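4.2 Recording the ball-and-tray task

Having settled the jaws and the handles, we could move on to the part of the build we had been looking forward to since October: collecting demonstrations with both hands. The task is small enough to explain in a sentence. A light ball starts out on a white table top, a white tray lies within easy reach, and the person holding the two grippers has to get the ball into the tray and let go of it cleanly. We call this the Fluda task, after the workshop where the first version was tried, and we are fonder of it than its size deserves.

A ball is a wonderful thing to practise on. It has no handle and no corner, it looks the same from every side (so there is no wrong way round to pick it up), and it punishes a careless approach at once by rolling off. Close one finger a moment before the other and the ball sets out across the table. Our first recordings were full of this, and we kept them all. The recoveries, where the operator follows the ball and traps it further along, proved to be some of the most useful material we have, and the later policy clearly picked up the habit!

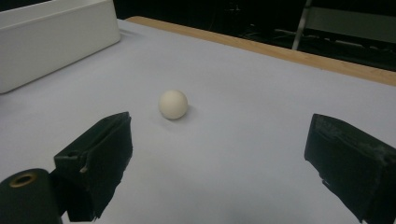

The approach phase was cut from each recording separately. We defined it as the stretch between the fingers reaching full opening and the first contact with the ball, and marked both ends by hand. Colm Brennan wrote the small marking program, Windo, over two evenings, and it does very little apart from stepping backwards and forwards and saving a number, but it does so quickly and has never lost a file. In total we marked 1387 approaches. Of these, 106 were set aside when the two markers disagreed on the moment of contact by more than we were willing to accept.

We had expected white on white to be a serious problem. A pale ball on a pale surface leaves the vision model with little more than shading and a soft shadow to go on, and our early plan was to paint the balls orange. Before giving in to that we trained once on the plain ones, mostly out of curiosity, and were delighted with how well the wrist views held up. At close range the shading is quite enough. The head view on its own did worse, as one would guess, and the two together did best of all. The paint is still in its tin.

Finger wear deserves a word, as anyone building a set at home will run into it. The black covering on our fingers roughens and frays with use, and we did not replace it during recording. A fresh covering grips differently from a worn one, and we wanted a single steady change over the whole set in place of a sudden jump in the middle. Readers who would like to follow the wear can do so, as the recordings are numbered in the order they were made.

4.3 Working with two hands

The second gripper began as a luxury. Most of the early trials could be done with one, and the other hand simply waited. Things became far more interesting once we asked the operator to use either hand as they saw fit, with no instruction about which should go first. People started to guard one side with the idle gripper while the other closed in, or to pass a ball across when it had rolled too far for comfort. None of this was in our plan, and it made the recordings a pleasure to go through.
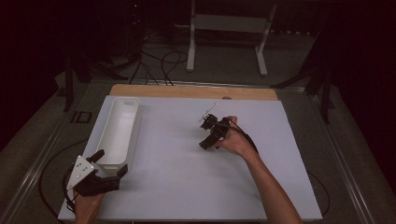
Cables were the main nuisance. Each gripper trails one, and a cable that pulls at the wrist changes how a person moves, even when they say they have stopped noticing it. We tried a few arrangements and settled on leaving plenty of slack. A wireless version, Istulari, is on the bench now, though the delay is still too long and too uneven for our taste.

Keeping the table low helped a great deal. The operator can look down on the whole of the work surface, the elbows stay free, and the head view takes in both hands for nearly all of a trial. With the table at ordinary desk height we lost sight of one hand or the other far too often.

After trimming, the two-handed set holds 939 trials, of which we kept 300 back for testing. Training was done with Alemneh, our own light wrapper, on a single second-hand graphics card under the workshop bench. Section 5 gives the results for each hand and for both together.

Contact: Colm Brennan, Fluda workshop | © the authors | Back to top
Shares 14 | Comments 3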